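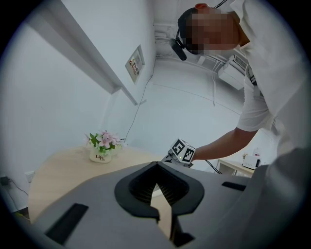
Manju Shakya has edited three anthologies for Nanside, and the fourth, *The Lower Ferry*, is out in September. It contains 12 stories set in and near the port of Jurkach, nine of them translated by Liviu Sima. The other three were written in English. I spoke to both of them on a Sunday afternoon, mostly about procedure: how the stories were chosen, how they were put in order, and what happens to a street name when nine authors spell it in four ways.

The open call drew 147 submissions. Shakya read all of them in the original or in a rough crib, and kept a sheet with one line per story.

"The line had length, tense, person, and the place where it ends," she said. "I didn't write down whether I liked it. I knew that already, and it doesn't help you build a book. Where it ends is useful. If four stories end at the water, you need to know that before you sign four contracts."

The first sift left 80 stories and the second left 15. Three of those were dropped late. One was withdrawn by its author, who had expanded it into a novel. The other two were both told by night porters, as was a third that stayed in.

"They were good," Shakya said of the two she cut. "One was probably better than the one we kept, sentence by sentence. The one we kept is nine pages long and sits between two long pieces. I needed nine pages."

That sort of remark comes up often with her. She treats sequence as a matter of load, and says so. A long story in the present tense is followed by a short one in the past. No two first-person narrators of the same age stand next to each other. The opening piece, "Wuvero", names the most districts, so that a reader who has never seen the city has a working map by page 20 or so. There is no printed map. Nanside offered one and she declined it.

"A map fixes the distances," she said. "Two of the writers disagree about how far the customs house is from the tram depot. One has a character walk it in the time it takes to smoke a cigarette. The other gives it half a night. I asked both whether they wanted to change it and both said no."

Sima's part began once the list was final. He works from two source languages, and four of the stories mix them within a paragraph, sometimes within a line of speech. His rule was to mark a change of language only where a character in the story would notice it.

"If two brothers switch back and forth at breakfast, they don't hear it," he said. "So it's all plain English. If a clerk switches in order to shut someone out, then the reader has to be shut out a little as well. I leave a phrase in the original, unglossed, and I make sure the next line carries the sense of the refusal."

He does not use italics for foreign words, and the book has no glossary. It has one footnote, to a story called "Lachance", where a pun on the family name runs through the last page and would not go into English. He drafted eleven versions of the page before giving up and writing the note.

"I dislike it," he said. "It's correct, and it is in the right place. I still look at it first when I open the proofs."

On names, he and Shakya drew up a style sheet that ran to six pages. Streets keep their local form without accents on capitals. Ranks and job titles are translated. Nicknames are translated if someone in the story explains them, and left alone otherwise. The river has two names, depending on which bank the speaker grew up on, and both are kept – this was the one point on which the copy-editor pressed for a single form.

"It reads as an error for the first two stories," Shakya said. "By the third, most people will have worked it out. I can live with two stories."

I asked how much of the editing was done in English. She said nearly all the line work, and almost none of the cutting. Cuts were agreed with the authors in the original, then made in the translation to match, so that the two texts would not drift apart. In one case the author preferred a paragraph Sima had misread to the one she had written, and altered her own text to follow it.

"I had taken 'landing' to mean the top of the stairs," Sima said. "It was the jetty. She wrote back that the stairs were better, and would I please leave them. So a woman now waits on the stairs in both languages, and there is a rope on the stairs, because neither of us took the rope out until second proofs."

The rope has gone from the printed book. It can still be found in the advance copies, in the sixth story, about two pages in.

The matter of register took longer. Port slang in the older stories is dated even to local readers, and Sima did not want English dockers' slang standing in for it. He settled on short, common words and an odd word order here and there, kept below the level at which a reader would stop. Dialogue was read aloud twice, once by him and once by Shakya, with the other following the source text.

"She reads very flat," Sima said. "It's a good test. If the line is still rude when Manju reads it, it's rude enough."

Shakya is now reading for a fifth volume, set inland. The sheet has gained a column, for the weather on the first page.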